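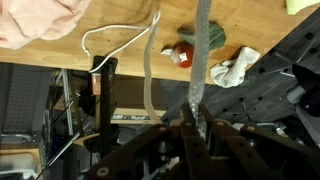
Our evening robotics class has reached the point where the arms have to tidy up after us, and I have been grinning about it since I got home. For the first half of the course we moved wooden blocks from one square to another, and blocks are very polite things. They have flat sides, they stay where you put them and they look the same from every direction. Now we're on to what the course notes call "household clutter", so the tabletop has a pink cloth bunched up in one corner, a dark green one folded nearer the middle, a crumpled white thing I'd happily believe was a sock, and a round red fruit with a bit of scrunched paper pressed up against it. The job is to pick out the fruit and leave everything else alone. I thought that would be the easy one!

I should go back a bit for anyone who only reads this blog for the allotment posts (hello, the beans are fine). I signed up in August after seeing a card in the library window. It's an adult learners' class, two hours in the evening, and there are 11 of us, with ages that run from just out of school to comfortably retired. I'd never programmed anything more complicated than a central heating timer. Beca Cadwaladr teaches it, and she has a way of asking "and what did it do instead?" that makes your worst disaster sound like a result worth having.

We work in small teams and each team names its project. Ours is Larer. It was meant to be "Learner" and got typed wrong on the sign-up sheet, and by the time we noticed we'd grown fond of it. The team next to us is Bestex, who have cable ties on everything and a labelling system I'm quite jealous of. Then there's Mavberg, who finish early every single week and then come over to see what we're up to.

So, the fruit. The fingers close with a set of bars and pins that all swing together, a bit like those folding extending trellises, and watching them move is half the pleasure of the evening. When they're open wide they take up a lot of room. That doesn't matter with a block standing on its own in the middle of a table. It matters very much with a fruit that has paper on one side and a cloth right behind it. On our first go we came straight down from above, the way we always had, and came back up with a very respectable pinch of green cloth. The fruit rolled off towards the edge and I caught it in my jumper.

Second go, same again, only with paper. Third go, we got the fruit and the paper together, and there was a short debate over whether that counted (it didn't, Beca had already written "fruit only" on the board and underlined it).

What changed things was a rule of thumb Beca calls the Symonenko turn. I gather it's named after somebody she used to work with, and it's so simple that I felt a bit daft. Before you come down, you turn the wrist so that the fingers close along the line where there's the most empty table. That's all it is! Our fingers had been closing left to right, straight into the paper, when there was plenty of bare wood towards the front. Turn the wrist a quarter of the way round, come in low, and each finger has somewhere to go. I've since caught myself doing exactly this when getting the last mug out of a packed cupboard, so presumably my own hand has known about it for decades and never mentioned it.

Of course, turning the wrist brought its own trouble, as the tubing and the cables all have to turn with it. We had a good twenty minutes of the sleeve tugging at the far end of the swing and the whole arm giving up with an error. The fix was more slack, and then a limit in the program so it always unwinds the way it came. I wrote that limit. It's four lines long and I am far prouder of it than I ought to be. Larer now knows that if it has turned clockwise to get somewhere it must turn anticlockwise to get home, and I have a printout of those four lines stuck to the fridge.

The other thing I've learnt is how much of this is patience with numbers. How far down is down? If you stop too high the fingers slide up over the curve of the fruit and it squirts out like a bar of soap. If you stop too low they scrape the wood, and everybody in the room winces together. We keep a log of every attempt, every team adding to the same one, and when I looked at the end of the evening the class total stood at 2,575 goes since the course began. A fair few of those are Mavberg showing off, but even so. I like that all the bad ones are in there too. You can scroll back and find our first week, where under "result" one of us has simply typed "oh no".

By ten to nine we had it working, or working enough. We did 12 tries in a row with the clutter left as it was and the fruit put back in a slightly different spot each time, and got it cleanly on 5 of them. I know that doesn't sound like much written down. You should have heard the noise we made at the fifth one, though – the caretaker put his head round the door.

Next time it's the cloths' turn. We have to pick up a single one without dragging its neighbour along, and then lay it down again somewhere else reasonably flat. Cloth is a completely different animal. It hasn't got any sides to aim for, and every time you touch it you've made a new shape that the program has never met. Bestex want to go for the highest fold and lift slowly. Our team is leaning towards pinching a corner, if we can work out how to tell what's a corner and what's merely a wrinkle, which I can't always do myself with a fitted sheet.

I've been practising at home with a pair of kitchen tongs and some tea towels, one eye shut so as not to cheat. Corner pinch is winning so far. If anyone reading has done this sort of thing and has a view on corners versus folds, please do leave a comment, and I'll take it in with me and try it on the arm.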